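本報告は、Okmont助成枠による「小規模飲食店における使い捨て容器の回収・再利用適性調査」の中間進捗をまとめたものである。対象期間は採択後の前半期で、4月末時点の状況を記載する。会計報告は別添とし、本書では扱わない。

## 1. 期間中の進捗概要

当初計画の作業項目と現状は次のとおり。

| 項目 | 計画 | 現状 |
|---|---|---|
| 協力店の確保 | 16店 | 16店(完了) |
| 回収ボックスの設置 | 全店 | 全店(完了) |
| 洗浄条件の検討 | 前半期 | 実施中、2条件を残す |
| 材質別の選別基準 | 前半期 | 第二版を運用中 |
| 利用者アンケート | 後半期 | 設問案を作成済み |
| 費用モデル | 後半期 | 未着手 |

遅延しているのは洗浄条件の検討のみである。原因は第4節に記す。全体工程への影響は後半期の予備期間で吸収できる見込みであり、現時点で計画変更の申請は行わない。

## 2. 回収の運用

協力店はMinport地区の商店街と駅前の二か所に分かれている。商店街側は店舗間の距離が短く、徒歩の台車で一巡できる。駅前側は搬入時間帯の制限があり、午前10時以降は車両を停められないため、開店前の回収に切り替えた。この変更により、前日の夜に排出された容器が翌朝まで店内に残ることになった。臭気の苦情は一件も受けていないが、気温が上がる時期の運用は未検証である。

回収ボックスは当初、材質ごとに投入口を分けた三口型を用いた。設置後の確認では、投入口の区分と中身が一致しない割合が高く、店舗側の作業としても負担が大きいとの意見が複数の店から出た。協議のうえ、店頭では飲み残しの除去のみを依頼し、材質の判別は作業室側で行う方式に改めた。ボックスは一口型に統一し、三口型は作業室内の仕分けに転用している。

店舗への依頼事項は以下に限定した。

- 飲み残し、氷、固形物を除く
- 蓋とストローは容器と一緒に投入してよい
- 袋の口は結ばず、折り込む
- 割れた容器は入れない

最後の項目は守られないことがある。作業室での受け入れ時に除去しており、記録上は「受入時除外」として扱う。

## 3. 選別基準

選別はLirkmontの作業室で実施している。第一版の基準は樹脂の種類と色による分類であったが、白色系の容器に判定のばらつきが集中した。白色無地の容器は表示がなく、目視だけでは紙系と樹脂系の区別がつきにくいものが含まれる。担当者間の判定一致率は、有色または表示のある容器に比べて明らかに低かった。
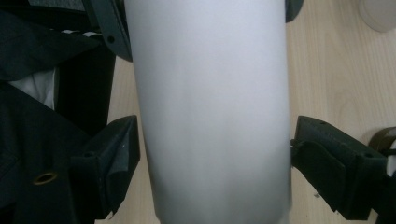 図1 白色無地の円筒形物(側面)

第二版では判定の順序を次のように改めた。

1. 表示の有無を確認し、材質表示があればそれに従う
2. 表示がない場合、縁と底部の成形を触診で確認する
3. 判定できないものは保留箱に入れ、週末にまとめて再判定する
4. 再判定でも決まらないものは「不明」とし、洗浄試験の対象から外す

第一版では手順3に相当する保留の扱いがなく、担当者がその場で必ずいずれかの区分に入れていた。このため第一版期間のデータには誤分類が含まれる。遡及して修正する手段がないため、材質別の集計では第一版期間の記録を使用せず、総量の集計にのみ用いる。

第二版の運用開始後、保留に回る量は初週が最も多く、その後は減少した。減少の理由としては、担当者の習熟と、協力店のうち二店が容器の仕入先を変更したことの両方が考えられる。寄与の切り分けはできていない。後半期には判定済みの見本を棚に並べ、比較しながら判定する方式を試す予定である。見本は材質証明が入手できたものに限る。

## 4. 洗浄条件の検討

洗浄試験はShemweta型の業務用洗浄機を借用して行っている。水温、洗剤濃度、すすぎ時間の三因子について、組み合わせごとに残留と変形を評価する。一条件あたりの試料数は200とし、形状の異なる容器が偏らないよう割り付けている。

水温を70度とした条件では、薄肉の樹脂容器に縁の波打ちが認められた。同じ水温でも厚肉のものには変形がなく、肉厚による差が大きい。紙系の容器は内面の被膜の端部から吸水が始まり、すすぎ時間を延ばすほど底部の接合が弱くなる。この結果は事前の想定と整合しており、紙系については再利用ではなく素材回収の経路に回す案を有力としている。

残留の評価には拭き取りによる簡易検査を採用した。油分を含む飲料の容器では、底と側面の境にあたる角部の値が高く出る。洗浄機のノズルは下方から噴射するため、容器を伏せて置けば内底には水が届くが、角部では流速が落ちると推定している。ラックの傾きを変えた追加試験を組み、傾斜ありの条件で角部の値が下がる傾向を確認した。ただし傾斜をつけると一度に載せられる数が減る。処理能力との兼ね合いは費用モデルの側で評価する。

遅延の経緯は次のとおりである。借用機の給水弁に不具合があり、部品の到着まで約16日間、試験を中断した。中断中は選別基準の改訂を前倒しで進めた。再開後に同一条件で再現性を確認したところ、中断前との差は測定のばらつきの範囲内であったため、中断前のデータはそのまま採用する。
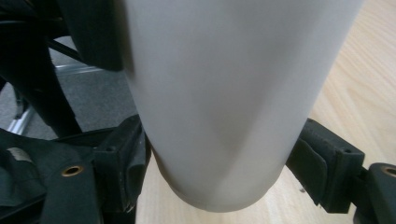

残る2条件はいずれも低温側である。低温では変形の懸念は小さいが、残留が基準を超える可能性があり、洗剤濃度を上げた場合のすすぎ不足も併せて確認する必要がある。試料の前処理として、飲料を満たしてから一定時間放置し、排出後に室温で乾燥させる工程を統一した。放置時間を店舗の実態に合わせるため、駅前側の夜間放置に相当する長時間条件も一系列追加している。

## 5. データの管理

回収量は店舗別、日別に重量で記録している。個数での記録は作業時間がかかるため、選別後の抜き取り分に限って行う。重量には飲み残しの水分が含まれるので、雨天時の袋の濡れも含め、乾燥後の値との換算係数を月ごとに求め直している。4月の係数は前月よりやや低い。冷たい飲料の比率が上がり、氷の除去が不十分な袋が混じったためと見ているが、確認はとれていない。

記録用紙は紙を併用しており、転記の誤りが散見された。転記後に別の担当者が照合する手順を追加した。照合で見つかった誤りの大半は店舗番号の取り違えで、数値そのものの誤りは少ない。後半期からは店舗番号を袋に貼付する方式に変え、転記項目を減らす。

協力店の個別の数値は公表しない取り決めとしている。最終報告では商店街側と駅前側の二区分で集計値を示す。Okmont側で店舗別の値が必要な場合は、各店の同意を改めて取得したうえで提供する。

## 6. 課題と対応

**夏季の回収頻度。** 現行の頻度で衛生上の問題が生じるかどうか、気温の上昇に先立って試行する。駅前側では蓋付きの一時保管容器を導入する案がある。置き場所の寸法を確認中である。

**白色無地容器の不明分。** 第二版でも一定量が残る。供給元への照会により材質を特定できる場合があるため、協力店に仕入伝票の品番の提供を依頼した。回答は半数程度の店から得ている。チェーン店では本部の確認が必要となり、時間を要している。

**排水。** 洗剤濃度の高い条件では、作業室の排水設備の受け入れ基準に余裕が少ない。希釈後に放流しているが、連続運転を想定した場合の検討はまだ行っていない。

**作業者の負担。** 仕分け台の高さが合わず、前屈姿勢が続くとの申し出があった。台の脚を延長し、一時間ごとに工程を交代する運用とした。

## 7. 後半期の予定

- 残る洗浄条件の試験と、推奨条件の決定
- 見本棚を用いた選別の試行および一致率の再測定
- 利用者アンケートの実施(設問案は事前にOkmontへ提出する)
- 回収、選別、洗浄、返却の各工程に分けた費用モデルの作成
- 協力店向けの結果説明会

費用モデルについては、洗浄機の稼働率を変数とし、隣接地区を含めた場合の規模効果も試算する。人件費の単価は地区の実勢値を用い、借用機の費用は購入に置き換えた場合の減価償却で計上する。

## 8. 確認をお願いしたい事項

予算費目のうち、試料購入費の残額を分析委託費に流用したい。材質不明の容器について、外部機関での材質分析を少数実施するためである。流用額は費目間流用の上限内に収まる。様式は会計報告に添付した。可否を次回の定例連絡の際にご回答いただきたい。

洗浄機の借用期間は後半期の途中で満了する。延長の内諾は得ているが、書面での取り交わしは終わっていない。延長後の借用料は現行と同額の見込みである。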